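Monday, late

Home at last, shoes off, tea going cold beside me. I spent the whole day steering the arm by remote control, and my shoulders feel as though I'd been carrying coal. Ketsara did the morning with me and was so patient — she let me have the good chair, bless her, and kept the biscuits within reach.

We did 37 goes before lunch, all on the pink knitted thing. I had thought cloth would be the easy part after the cups last week, and oh, how wrong I was! A cup stays where you put it. Knitting slumps and folds over itself, and you have to come in slowly with the fingers open and choose a ridge to pinch, which is hard to judge when your own hands are on a pair of handles and can't feel a stitch of it. I kept wanting to lean over and just pick it up myself.

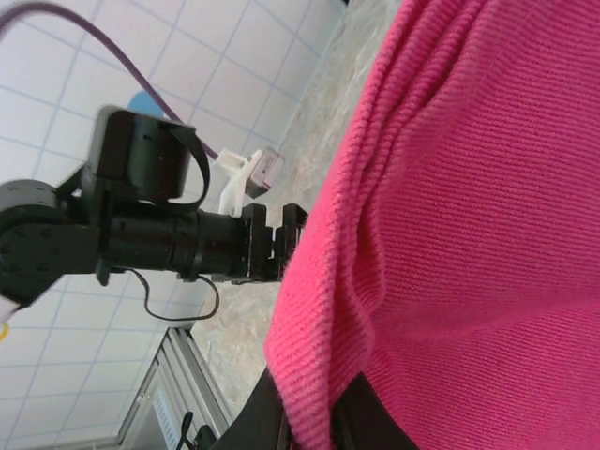

After lunch

Elżbieta came by and told me I was rushing the last little bit, and she was right, as she usually is. She had me stop beside the cloth each time, take a breath, and only then close. It felt dreadfully slow, but she says the robot learns our hurry along with everything else, so I did six like that and she kept them all. I was absurdly pleased, and rang Mum on the way home to tell her. Towels tomorrow, with Rocío, and I must remember to bring my own cushion.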